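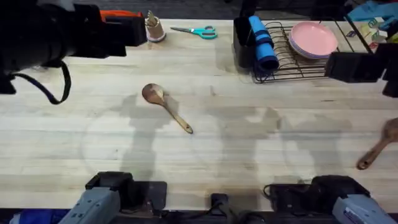
회사 소개

마몬(Mamon)은 로봇 팔을 움직이는 소프트웨어를 만듭니다. 팔 자체는 만들지 않습니다. 모터도, 감속기도, 그리퍼도 다른 회사 제품을 사다 씁니다. 저희가 쓰는 것은 코드입니다. 카메라에서 들어온 영상을 보고, 숟가락이 어디에 어떤 방향으로 놓여 있는지 알아내고, 두 팔 중 어느 쪽이 집을지 정하고, 서로 부딪히지 않게 길을 만들고, 그 길을 따라 관절을 움직이는 일까지 전부요.

주방 도구를 다루는 일을 오래 붙들고 있습니다. 나무 숟가락, 가위, 접시, 컵, 건조대. 사람 손에는 너무 쉬운 물건들인데 소프트웨어 입장에서는 하나하나가 꽤 까다로운 문제이고, 그래서 정말 재미있습니다! 나무 상판 위에 나무 숟가락이 놓이면 색이 비슷해서 윤곽을 잡기 어렵습니다. 가위는 얇고 납작해서 그리퍼 끝이 상판을 긁을 만큼 낮게 내려가야 하고, 철사로 된 건조대는 깊이 센서가 제일 싫어하는 모양입니다. 세워 둔 접시는 앞에서 보면 원이고 옆에서 보면 선이지요. 저희 팀 사람들은 이런 이야기를 점심시간에도 합니다.

시작

처음에는 충돌 검사 라이브러리 하나였습니다. 팔 두 개가 같은 테이블 위에서 일하면 서로의 팔꿈치가 자꾸 겹치는데, 당시 쓰던 도구는 계산이 느려서 한쪽이 움직이는 동안 다른 쪽을 아예 세워 두어야 했습니다. 답답해서 직접 짜기 시작했고, 쓰다 보니 계획기가 필요해졌고, 계획기를 붙이고 나니 인식이 발목을 잡았습니다. 그렇게 위아래로 조금씩 넓어져서 지금은 네 개의 모듈이 되었습니다.

첫 사무실은 창고 2층이었고 여름에는 서버보다 사람이 먼저 꺼졌습니다. 지금 사무실에는 에어컨이 있습니다. 작업대도 제대로 된 것으로 바꿨고요(첫 작업대는 다리 하나가 짧아서, 보정 값이 왜 매일 달라지는지 한참을 헤맸습니다).

저희가 만드는 것

인식 모듈의 이름은 마톤(Matton)입니다. 컬러 영상과 깊이 정보를 받아서 물체의 종류와 자세, 그리고 '얼마나 확신하는지'를 함께 내보냅니다. 저희는 이 마지막 값을 아주 중요하게 생각합니다. 확신이 낮으면 계획기가 무리하게 집으러 가지 않고 시점을 바꿔 한 번 더 봅니다. 작업 공간 위로 로봇 팔이 지나가면 상판에 크고 흐릿한 그림자가 생기는데, 초기 버전은 이 그림자를 물체로 착각해서 빈 나무판을 열심히 집으려 했습니다. 그 기록은 지금도 회귀 시험에 들어 있고, 새로 오신 분들께 꼭 보여 드립니다.

계획 모듈은 게브레예스(Gebreyes)입니다. 두 팔의 궤적을 따로 만들어 나중에 맞추는 방식을 버리고, 처음부터 하나의 문제로 풉니다. 어느 팔이 무엇을 맡을지도 같이 정합니다. 오른쪽에 있는 숟가락을 왼팔이 굳이 건너가서 집는 일이 줄었고, 한 팔이 다른 팔 앞을 지나야 할 때는 기다리는 대신 팔꿈치 각도를 바꿔 비켜 줍니다. 처음 이게 매끄럽게 돌아가던 날에는 다들 일을 멈추고 작업대 앞에 모여 있었습니다.

제어 모듈은 혼덱스(Hondex)라고 부릅니다. 위에서 내려온 궤적을 관절 명령으로 바꾸고, 그리퍼에 걸리는 힘을 보면서 필요하면 중간에 고칩니다. 접시를 철사 사이에 끼워 넣을 때처럼 위치가 조금만 어긋나도 걸리는 동작에서는, 정해진 점까지 밀고 가면 안 되고 닿는 느낌을 따라 미끄러져 들어가야 합니다. 이 부분을 맡은 동료들은 그래프만 봐도 어디에 걸렸는지 맞힙니다. 옆에서 보면 조금 신기합니다.

마지막은 이름을 아직 못 정한 도구 모음입니다. 사내에서는 그냥 '공구함'이라고 합니다. 로그를 되감아 보는 뷰어, 카메라와 팔의 좌표계를 맞추는 보정 프로그램, 실패한 시도만 골라내는 검색기, 시뮬레이션 장면 편집기가 들어 있습니다. 화려하지 않아도 저희가 매일 가장 오래 켜 두는 프로그램이고, 솔직히 말하면 고객사 엔지니어 분들이 제일 먼저 칭찬해 주시는 것도 이쪽입니다.

숫자로 보면

회귀 시험에는 현재 910개의 장면이 들어 있습니다. 하나하나가 예전에 실제로 틀렸던 장면입니다. 코드를 합치기 전에 전부 돌리고, 하나라도 다시 틀리면 합치지 않습니다. 그중 466개는 두 팔을 함께 쓰는 장면이고, 나머지는 한 팔 작업이거나 인식만 확인하는 장면입니다.

물체 모델은 435종을 갖고 있습니다. 숟가락만 해도 생각보다 종류가 많습니다. 손잡이 끝에 구멍이 있는 것, 없는 것, 머리가 둥근 것, 넓적한 것, 기름을 먹어 한쪽만 짙어진 것까지요. 모델이 없는 물건도 다룰 수 있어야 하니 목록을 늘리는 것 자체가 목표는 아니지만, 새 주걱을 사 오면 다들 조금 신이 납니다.

일하는 방식

오전 10시에 작업대 앞에 모여 짧게 이야기합니다. 회의실이 따로 있는데도 늘 작업대 앞입니다. 어제 무엇이 안 됐는지를 먼저 말하고, 가능하면 그 자리에서 다시 돌려 봅니다. 말로 십 분 설명할 일이 한 번 보면 끝나는 경우가 많습니다.

인식 담당과 제어 담당이 나란히 앉습니다. 한동안 방을 나눠 썼는데, 물체를 놓치면 인식 쪽은 궤적을 의심하고 제어 쪽은 자세 추정을 의심하느라 메신저만 길어졌습니다. 지금은 의자를 돌려 같은 로그를 봅니다. 그리고 누구든 팔을 직접 돌려 볼 수 있습니다. 문서 담당도, 디자인 담당도 비상 정지 교육을 받고 나면 작업대를 예약해서 씁니다. 뷰어의 타임라인 확대 기능은 문서를 쓰던 동료가 답답해서 제안한 것이고, 지금은 없으면 일을 못 합니다.

코드 리뷰는 꼼꼼한 편입니다. 단위가 라디안인지 도인지, 좌표가 어느 기준인지가 변수 이름에 드러나지 않으면 돌려보냅니다. 깐깐하게 들릴 수 있지만, 좌표계 하나를 헷갈려 팔이 엉뚱한 쪽으로 고개를 돌리는 모습을 한 번 보시면 생각이 바뀌실 거예요.

시뮬레이션은 많이 씁니다. 다만 시뮬레이션에서 된 것을 '됐다'고 부르지는 않습니다. 케이블이 팔을 살짝 당기는 힘이나 오후에 달라지는 빛은 아직 저희 시뮬레이터가 잘 흉내 내지 못합니다. 그래서 주요 변경은 반드시 실제 팔 위에서 확인하고, 그 로그를 리뷰에 붙입니다.

함께 쓰는 분들

식기 정리 설비를 만드는 회사, 대학 연구실, 공방에서 쓸 보조 장치를 개발하는 작은 팀이 저희 소프트웨어를 씁니다. 쓰는 팔도 제각각입니다. 그래서 특정 하드웨어에 묶이는 코드는 얇은 층 하나에 몰아 두었고, 새 팔을 붙일 때는 그 층만 새로 쓰면 됩니다. 처음 붙이는 팔이라면 저희 엔지니어 2명이 함께 작업합니다. 원격으로도 하고, 직접 찾아가기도 합니다.

연구실에는 공구함 전체를 무료로 드립니다. 저희도 공개된 논문과 코드를 읽으며 배웠고 지금도 매주 읽습니다. 뷰어의 파일 형식은 문서로 공개되어 있으니, 마몬의 다른 모듈을 쓰지 않으셔도 뷰어만 가져다 쓰실 수 있습니다. 실제로 그렇게 쓰시는 분이 꽤 있고, 보내 주시는 버그 제보가 아주 정확해서 매번 감탄합니다.

아직 못 하는 것

투명한 컵은 여전히 어렵습니다. 확신 값이 낮게 나오는 것까지는 잘하는데, 그다음이 문제입니다. 젖은 천도 어렵습니다. 모양이 정해져 있지 않고, 들어 올리는 순간 전혀 다른 물건이 되어 버리니까요. 겹쳐 세운 접시에서 딱 한 장만 빼내는 동작은 잘될 때와 안될 때의 차이가 큽니다. 이 차이를 줄이는 것이 올해 가장 공들이는 과제이고, 7월에 나올 버전에는 힘 정보를 이용해 '두 장이 같이 딸려 오는지'를 먼저 알아채는 기능이 들어갑니다.

사람과 같은 작업대를 동시에 쓰는 기능도 묻는 분이 많은데, 현재 버전은 지원하지 않습니다. 팔이 움직이는 동안에는 작업 영역에 손을 넣지 않는 것을 전제로 설계했습니다. 준비가 되면 별도의 안내와 시험 자료를 함께 내겠습니다.

같이 일하실 분

인식, 계획, 제어, 도구 개발 모두 자리가 있습니다. 로봇을 다뤄 본 경험이 없어도 괜찮습니다. 지금 계획 모듈을 만드는 동료 중에는 게임 엔진을 만들던 분도 있고, 지도 경로 탐색을 하던 분도 있습니다. 틀린 결과를 보고 왜 틀렸는지 궁금해서 퇴근길에도 생각이 나는 분이라면 잘 맞으실 것 같습니다.

지원하실 때 긴 자기소개서는 받지 않습니다. 직접 짠 코드 한 조각과, 그 코드에서 지금 다시 짠다면 바꾸고 싶은 부분을 적어 보내 주세요. 면접은 두 번이고, 두 번째는 작업대에서 합니다. 저희가 실제로 풀고 있는 문제를 놓고 같이 로그를 들여다보는 시간이라 정답을 준비해 오실 필요가 없습니다.

방문과 문의

작업대를 직접 보고 싶으신 분은 홈페이지의 문의 양식으로 연락 주세요. 오후 2시에서 5시 사이가 좋습니다(오전에는 회귀 시험이 팔을 차지하고 있을 때가 많습니다). 다뤄 보고 싶은 물건이 있으면 가져오셔도 됩니다. 특이한 국자나 집게라면 더 반갑습니다. 기술 문의에는 사용 중인 팔의 종류와 모듈 버전, 가능하면 로그 파일을 같이 보내 주시면 답이 훨씬 빨라집니다.

회사 소개 | 모듈 | 문서 | 채용 | 문의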